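How to Untangle a Braided Rope Without Making New Knots

I buy short braided ropes for tying bundles, and in the drawer they always find a way to become one nest. For a long time I pulled on the ends and hoped. Then my neighbor Kirsten Kvaran, who sails, showed me to work slowly on a table, and now I can save almost every rope. I write the steps here for people who start with the same bad habit as me.

What you need

A table with a flat cloth on it. I like a pale cloth with a printed grid, for two reasons: the rope does not slide so much as on bare wood, and the thin lines help you see if a section is straight. You can leave other small things on the table if they are far from the rope.

Step 1. Lay the rope down and do not pull

Put the rope on the cloth and let it fall open. Push the strands apart gently with flat fingers until you can see most of the crossings. A loose zigzag is good. A tight ball is not ready yet, so shake it and lay it down again. 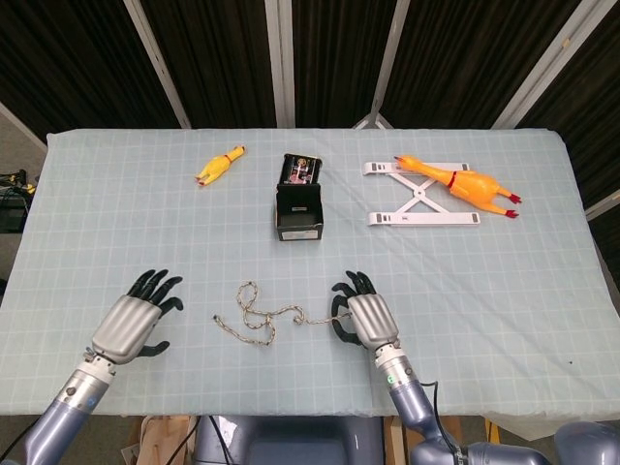 Rope laid loose on the grid cloth, big loop on the left, rubber chickens kept to the far side.

Step 2. Find both ends

Before you touch any loop, find the two ends and bring them to the outside, one left and one right. If an end is hidden under the tangle, follow the rope with one finger from the end you already have. On a rope with dark flecks in the braid this is easier, as your eye has something to follow.

If an end is coming open, wrap it with thread or tape now. Loose fibers catch in everything.

Step 3. Open the big loops first

Start with the largest loop. Make it even larger, then look at what crosses over it. Lift only the top strand and move it aside. Many times a small "knot" is only a twist, and it disappears when the big loop is open.

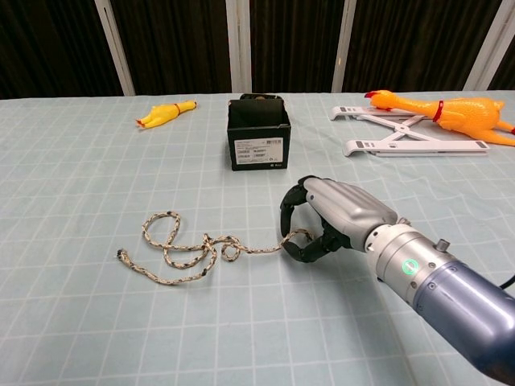 Page last changed: 08/09/2021

The small round loop near the middle is the kind of place where I slow down. If you pull the straight section on the right at this point, such a loop can close and become a real knot. Hold the right end still, and push some rope back into the small loop until it is wide. Then pass the nearest free end out through it, if it needs to go through.

Step 4. Straighten and coil

When no strand crosses another, lay the rope along one line of the grid and roll it under your palm to take out the twist. A rope of 35 inches needs 6 easy turns around the hand for me, but this depends on your hand. Close the coil with a rubber band - not a tight one - and put it away alone.

If a knot is already tight

Do not use a fork or scissors point. Bend the knot back and forth between two fingers, push the rope into it from both sides, and wait for a little space to open. Stella Odera wrote to me that she uses a smooth wooden knitting needle for this, and I tried it with good result on a cotton rope.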